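Looking after kids' books at home

Picture books get a hard life. A few things keep ours going past the third child.

Sticky covers: wipe with a barely damp cloth, then a dry one. Don't spray cleaner straight on the cover. Crayon on glossy board comes off with a white eraser.

Torn pages: use document repair tape, not ordinary clear tape, which goes yellow. Lay the page flat on a table and line up the tear before you cut the tape.

Loose spines: run a little PVA glue down the hinge with a knitting needle, put baking paper on both sides and leave it overnight under something heavy. A 500 g bag of rice is enough for a thin paperback.

Musty smell: stand the book open in a box with 40 g of bicarb in a saucer and close the lid for a few days. Keep the bicarb off the pages.

Storage: low shelves, upright, colour side out for the little ones. Keep them away from the heater and out of the July damp.

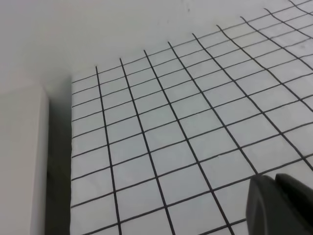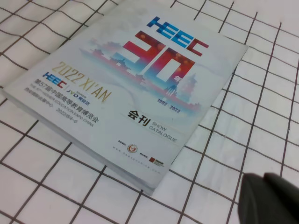
Kazimír Bednárik: Cornflour works on greasy fingerprints too. Leave it on the page overnight and brush it off with a soft paintbrush.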